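Staff kitchens and tea points - Sachets in the drinks tray: stand them up or leave them in a heap?

tealeaf_numthorpe
Posted in May
Hello all, long-time reader, hardly ever post. We have a little kitchen counter at work in Drorngate, shared by our floor and the one below, and the coffee sachets live in a white plastic tray next to the microwave. They get tipped in straight from the box, and by mid-morning it's a right old jumble. So lately they've been getting stood on end in a row down the right-hand side, packed in snugly like cards in an index drawer, working through the heap a pinch at a time.
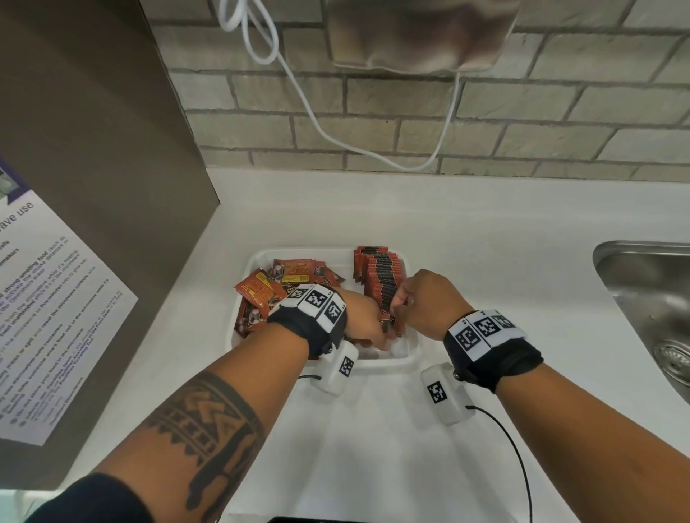 I find it very soothing, I must say, and you get far more in the tray than you would with a heap. But a colleague told me (kindly enough!) that it's a waste of a tea break and they'll only get rummaged again. Is it just me who likes them upright?

Mammont
2,875 posts
Not just you. I looked after the drinks for an office of 200 and I always stood mine up. When the row gets short you know to order more, whereas a heap looks plentiful right up until the morning it's gone.

kettle_and_crumbs
1,213 posts
I'm going to disagree, with love. A tight row is lovely to look at and a pain to use - the first person with cold fingers pulls one out and six come with it. I'd tip them in, give the tray a shake and go and drink the coffee. Does it matter which way up a sachet is?

tealeaf_numthorpe
Ha, fair point about the six coming out at once. I do leave a bit of slack at the front now, enough to get a finger and thumb in. And I've found it goes much quicker if you gather a little bundle in the left hand first, get them all facing the same way, then feed them into the row from the right. 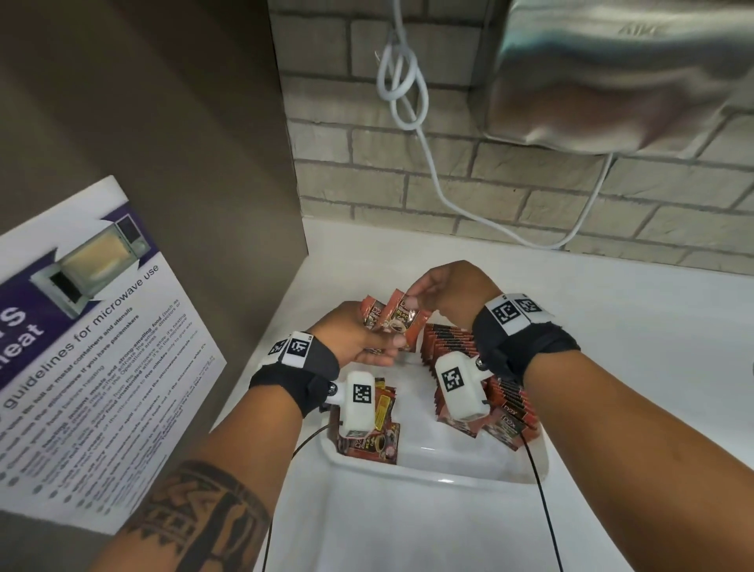
The other thing I'm dithering over is what to do with the rest of the tray. My thought was sugar and stirrers, so people aren't opening three cupboards before they've woken up properly.

Rojanasak
Keep sugar out of it! One split packet and every sachet is gritty. A separate pot with a lid, please. I'm with you on the rows though.

kettle_and_crumbs
Agreed on the sugar, still not agreed on the rows. We get through 2,000 sachets between stocktakes and I'm not standing up a single one of them.

Mammont
Try a divider across the middle, Numthorpe. A bit of stiff card will do, folded at the ends so it grips the sides. Row on one side, spares on the other, and you can top up as you go past.

tealeaf_numthorpe
Ooh, I've got the side of a cereal box at home that might be just the thing. Will measure the tray tomorrow and report back.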